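Grotcombe shoe exchange finds a home on Mill Street
June 2024

Anyone who has ever stood in a hallway holding a perfectly good pair of children's sneakers that no longer fit any child in the house will be glad to hear that the Grotcombe shoe exchange, which has lived for the past few years in the back of one car after another, finally has a front door of its own. It opened on Mill Street last weekend in the old Pikura fabric store, between the pharmacy and the laundromat, and by lunchtime on the first day the line had gone past the mailbox and most of the way to the bus stop.

The idea is the same as it always was. You bring in shoes that still have some life in them, you get a paper ticket for each pair, and you spend your tickets on whatever fits you or yours. If you have nothing to bring, you can come in and look through the free shelves by the window, and you won't be asked any questions about it. Last year 2,366 pairs went through the exchange, a good many of them soccer cleats, which seem to last exactly one season on any given foot and about six on the shoe itself.

Catriona Forsyth started the whole thing from her garage when her twins were in second grade and growing, she says, "like something you'd have to cut back in the fall." She put a note up at the library asking whether anybody wanted to trade snow boots, and came home two evenings later to find nine bags on her porch and her own boots gone with them (somebody had taken them in good faith, and she let it go). The garage lasted until her husband asked if he might have the car indoors for the winter.

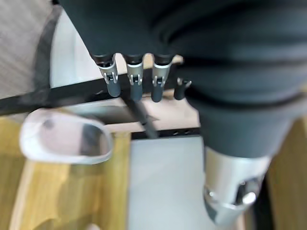 Painting the new place took most of May, and there was a good deal of friendly argument over the colors. The Pikura store had been mustard yellow inside for as long as most of us can remember, and there were people who wanted to keep it that way out of pure affection. In the end Catriona went for white walls and something quieter for the doors and trim, a matte charcoal with touches of bright silver, very much the pairing in the photo here, and the brackets holding up the front sign were done to match. The mustard has been kept in the restroom, so those who miss it can still go and pay a visit.

The rent was the part that worried everybody. It comes to $400 a month, which is kind for Mill Street but a lot for a place that doesn't take in money, and for now it is being met by 155 households who have each signed up to give a little every month. There is also a jar on the counter, and there was a bake sale in April that many readers will remember for the rain and for the lemon bars, which were gone before the awning was even up. The Bouazza family, who have mended shoes across the street for two generations, have agreed to look over the leather pairs on Thursday mornings and do small repairs at cost. Mr. Bouazza told me he had wondered for a minute whether the exchange might be bad for business, and then he thought of all the shoes in town that people would now be fixing when they used to throw them out.

He has firm views on what should be handed in, by the way, and asked me to pass them along. Tie the laces together so the pair stays a pair. Knock the mud off. Take out the insoles if they are past saving, and please don't bring anything chewed by a dog, however lightly, as the next dog always seems to know. Ski boots are welcome but need to come in by the side entrance on account of the weight.
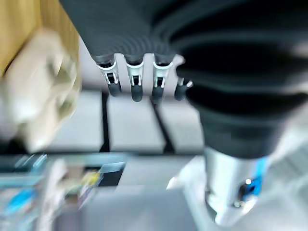 Close view: gray fingertips in a row, with white clips at the joints.

Sizing has turned out to be the thing visitors talk about most. The sizes inside half the shoes have worn away, and the other half were made in places that number them differently, so there's a big chart on the wall by the register and an old metal foot measure, the kind with the sliding bar, that came out of the Plallilau department store when it closed. Children adore it. I watched a small boy have both feet measured, go around to the back of the line, and have them measured again in case there had been any change. Last Saturday alone 233 pairs were handed across the counter, and I would guess he took home the loudest of them, which light up at the heel.

Parents should know that the school shoe event will be held in September this year, after classes begin. In the past it came in late August, and every year a few families found out in the first week of school that a foot had gone up another half size. Black and brown lace-ups in children's sizes are wanted most of all for it, along with gym shoes with pale soles that won't mark the floor at the recreation center. If you have any of those put away, this would be a lovely time to dig them out. 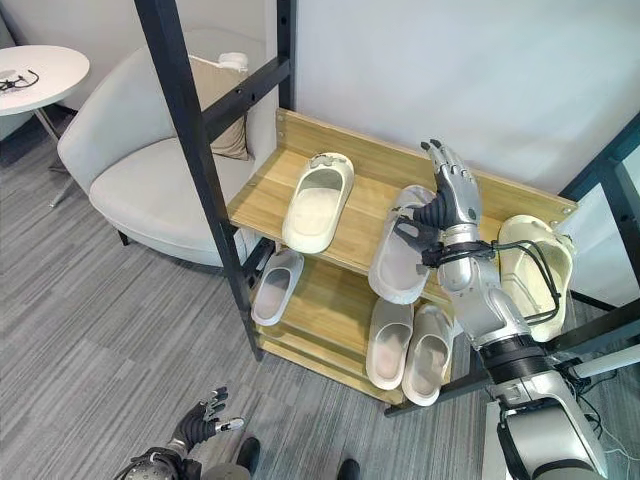

Summer shoes are what's moving just now, as you might expect with the weather we've been having. Flip-flops hardly touch the shelf, and water shoes are spoken for by people going up to the lake. Slides do nearly as well, particularly pale ones like those in the photo, with the wide strap and the good thick sole, and Catriona says she could place twice as many as she gets. She's also looking for racks. A simple one with two wooden shelves and a black metal frame, such as the one shown, would be just right along the white wall by the fitting bench, where the shoes are still sitting on upturned crates and an ironing board.

The exchange is open Wednesday and Friday afternoons and all day Saturday. Drop-offs can be left in the blue bin at the side entrance whenever the gate is unlocked, though winter boots are best kept at home until October, as the storeroom is already full of them up to the light switch.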